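Budgeting a tabletop manipulation cell, what did you underestimate?
Forum: Automation > Planning and Purchasing
Thread status: open

benchload
Putting together a request for a second tabletop cell. The arm is already decided and comes out of a different budget line, so please don't turn this into an arm thread. What I need is a sanity check on everything else: table, work surface, gripper fingers, test objects, markers, guarding, spares.

The task set is short-range pick and place with small parts, single arm, fixed base, one overhead camera and one at the side. Payload is a non-issue. I have a quote from Sartori for a perforated bench and a quote from Tivside for the same footprint in aluminum extrusion with a flat top. The Tivside one is cheaper by 700 dollars before shipping. I'm inclined to take it and put the difference into fingers.

Submission closes at the end of February. After that I wait a year.

kerf_and_play
Take the perforated bench. 700 is less than you will spend on drilling, T-nuts and brackets in the first six months, and that's before labor. Every time you change the task you move something, and on a flat top you either clamp it at the edge or put a hole in it.

How are you planning to hold the work surface down?

benchload
Clamps at the corners was the plan.

kerf_and_play
Clamps get in the way of the wrist on low approaches. Budget for bolts.

ohmslawn
Disagree on the bench. We run two cells on extrusion with a flat top and have never wanted a hole grid. If you know your layouts ahead of time, you machine one subplate and locate it with dowels. Repeatability is better than picking holes off a perforated panel, where the hole position is whatever the punch gave you. People treat those grids like optical tables and they aren't.

What is the tolerance on the Sartori panels? If the quote doesn't state it, ask. I would not pay extra for an unstated tolerance.

benchload
Quote says nothing about hole position. I've asked.

threephase_ted
Both of you are right for different cells. If the layout changes weekly, buy the grid. If it's fixed for a quarter, buy the subplate. The original post doesn't say which it is.

benchload
Changes every two to three weeks. Mostly object sets and start positions, sometimes the surface.

threephase_ted
Then grid.

lowtorque
I planned a cell like this last year, so I'll go through my list in order. Costs are left out because they'd be wrong for your region anyway. I'm giving you the line items I either missed or put in the wrong category.

1. Bench. Perforated top, multiple panels. Check the seams before you accept delivery. If one panel sits proud of its neighbor, your board will rock on it and you'll chase a Z offset that depends on where you press. Put a straightedge and feeler gauges in the same order as the bench if the shop doesn't own them.

2. Work surface. We use a wood board bolted to the bench. It's replaceable, it doesn't glare under the lights the way a metal plate would, and a bad descent leaves a dent in the board instead of a bent finger. Order two from the same batch. Color and grain differ enough between batches that our vision person complained.

3. Test objects. Budget these as consumables and budget for duplicates. We keep simple geometry: cubes, cylinders, a triangular prism, stars, hearts. Start positions matter as much as the objects do. If you only buy enough for one of each, you can't set up parts that touch, and touching parts are where parallel fingers get into trouble. A chain leaves almost no side clearance, and the angle you can approach from changes along the curve. Some of ours have textured tops and I'd ask for that on all of them next time, for the vision side.
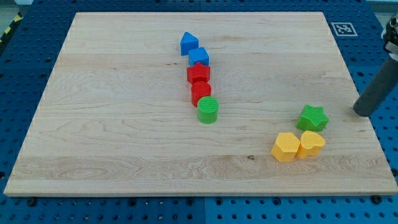 4. Markers. Buy them printed on something rigid. Paper labels curl. Ours are square fiducials and I have one on the bench near a far corner of the board. Decide early whether a marker belongs to the bench or to the board. We went with the bench, so if the board shifts, the calibration doesn't know about it. That is a maintenance item and it needs hours against it.

5. Fingers. Spares on day one. Whatever quantity you have in mind, double it. Rounded tips are kinder to the board but give you less contact on flat-sided parts, so you will want a second profile sooner than you expect. Check that the vendor sells fingers separately from the full gripper kit. Ours did not at first.

6. Floor and edge marking. Hazard tape is cheap and always forgotten, and then somebody has to expense one roll. Put it in the order.

7. Freight. The bench ships on a pallet and needs a dock or a liftgate.

ohmslawn
On item 2, wood moves with humidity. If you're referencing Z to the board you'll see it over a season. I'd go with a phenolic or cast aluminum tooling plate and paint it matte if glare is the concern. It costs more once, and you don't have a "same batch" problem.

lowtorque
We reference Z to the bench and probe the board at startup. Takes under a minute. I won't argue that a tooling plate is a better reference. It's a worse thing to hit.

ohmslawn
You shouldn't be hitting it.

lowtorque
Agreed. Budget for it anyway.

kerf_and_play
Where do your bolts sit on that board? Heads near the edge?

lowtorque
There are three near the front edge. Keep your task area well inside that line and tell the planner the heads exist. If I were ordering a new one I'd have it counterbored, and I'd add the machining charge to the request, because getting a shop to do it later as a one-off cost us more than the board.

benchload
This is useful, thanks. Two questions. Did you buy the blocks or print them? And what did you put for spare fingers as a percentage of the gripper cost?

lowtorque
I'd rather not give a percentage, it depends on the finger. On the blocks, price both before you commit. Printing is fine for shape, but someone has to own the file, the color and the settings, and the second lot should match the first.

pallet_jackdaw
I buy for a group that does this kind of work. We went with Plaltik for objects. The set we ordered was 29 pieces, mixed shapes, and the lead time was longer than the lead time on the bench. Order objects first. A cell with no parts to pick up is a very expensive table.

Also ask whether they'll sell single shapes as replacements. With some suppliers you buy the whole set again to get two missing hearts.

benchload
Did they?

pallet_jackdaw
Plaltik did, with a minimum order of 200 dollars. That's a lot of hearts. We pooled it with another group.

threephase_ted
Printing gets rid of the minimum order. Material cost is trivial at that size.

pallet_jackdaw
Material is trivial and technician time isn't. When I charged the hours properly, our in-house lot came to 746 dollars, including the rejects and one reprint because the red had changed. If your organization treats technician time as free, printing wins on paper every time. Mine doesn't.

threephase_ted
Fair. Ours does.

ohmslawn
Has anybody dealt with Sturano for fingers? They quote short lead times, but the drawing I was sent had no material callout for the tip.

kerf_and_play
Once. Parts were fine. The mounting pattern was metric and the drawing dimensioned it in inches, rounded. Get the CAD file and check the pattern against your gripper before you send a PO.

benchload
Update. Sartori came back with a hole position tolerance. It's looser than I'd like, but it's per panel, and I can keep the board on one panel if I order it a little narrower. They also confirmed the replacement panel price, so a damaged one doesn't mean a new bench.

Revised request:

Bench: Sartori, perforated, liftgate delivery included
Work surface: two wood boards, same batch, counterbored for bolts
Fingers: two profiles, with spares of each — quote pending from Sturano, CAD file requested
Objects: Plaltik set plus duplicates of the star and cylinder
Markers: rigid, with spares
Straightedge, feeler gauges, hazard tape
Recalibration hours, under maintenance and separate from the install

ohmslawn
I'd still price the tooling plate as an option line. If the request gets trimmed you lose nothing, and if there's money left at year end you already have the quote.

benchload
Can do. Adding it as an option.

kerf_and_play
Add bolts. Nothing on that list fastens the board to the bench.

benchload
Added.

lowtorque
Check the board width against the arm's reach before you order it narrower. Our usable area was smaller than the datasheet radius suggested once the wrist had to point straight down.

benchload
Will do that in the planner this week and post the number.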